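From: Ward De Haan
To: workshop list
Date: Jun 14, 2020
Subject: Re: Table mats and trays

Ans Hermans wrote:
> The ribbed mats from Fetville arrived. Do we want them on every
> table, or only where small parts get sorted? Also, are the open
> cardboard trays staying, or do we go over to the plastic ones in
> the Drovier catalog (item 3608)?

Ans,

Small-parts tables only, for now. The mats are dark gray, so white blocks are easy to find on them. On the bare white tabletop they are not. The ribs should run parallel to the long side of the table; otherwise the corners lift after a few weeks.

Leave 10 cm of table uncovered at the front for paperwork. If a mat is too wide, trim it with a knife and a steel ruler – scissors crush the ribs.

On trays: I would keep the cardboard ones with the bark or stone pattern. The inside is plain cream-white and the walls are low enough to reach over. The tray goes at the back of the mat, long side facing you, printed front outward.

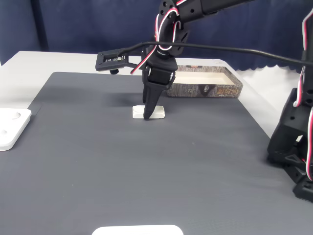

Item 3608 comes in packs of 35 and we have six tables, so I see no case for ordering before July. Van Wijk may sell single trays. I will ask and post the price.

Ward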